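Call for participants: everyday play and balance in adults over 50

Fetdale Movement Study, second group

We are looking for adults who would like to take part in a study about simple ball games and balance. The study is run by the Shim movement centre in Kernstead, together with the leisure centre in Fetdale. In the first group we had 91 participants, and now we have places for 112 more.

What is it about?

Many people stop playing when they become adults. They walk, they swim, maybe they go to a gym, but they do not throw or kick anything for many years. We want to know if light games, played two times a week, can help people to feel more steady on their feet. The games are easy and nobody keeps the score. You do not need to be sporty.

Who can take part?

You can apply if you are 50 years old or more, if you live in Fetdale, Kernstead or the villages between them, and if you can walk for ten minutes without help. Unfortunately we cannot accept persons who had a hip or knee operation in the last year. If you are not sure, please write to us before you apply. 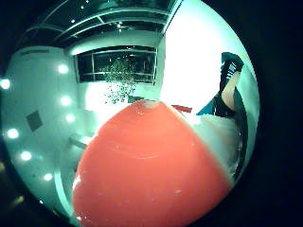
Inflatable ball in orange-red and white.

What will you do?

The programme takes 3 months. Each session is 45 minutes long and is held indoors, in small groups. At the beginning and at the end you will come to Kernstead for a balance test and a short interview. Between the sessions you fill in a diary in the Wedidex app, or on paper if you prefer it. The diary takes five minutes in the evening.

Please bring comfortable clothes, a bottle of water and indoor shoes with a flat sole. Lockers are free, but you need a coin for them.

What do you receive?

Participants who finish the programme receive a voucher of 408 crowns for the leisure centre. We also pay the bus ticket to Kernstead for both test days. After the study everyone gets a letter with their own results. You may leave the study at any time and you do not have to tell us why.

How to apply

Application forms are at the reception desk in Fetdale and at the Shim centre, ground floor. Please return the form, signed, to one of these two places. The last day for applications is 24 Jun 2026. Persons who already applied in April do not need to send a new form, their place on the list is kept.

We answer all applications by post or by e-mail, so please write your address clearly.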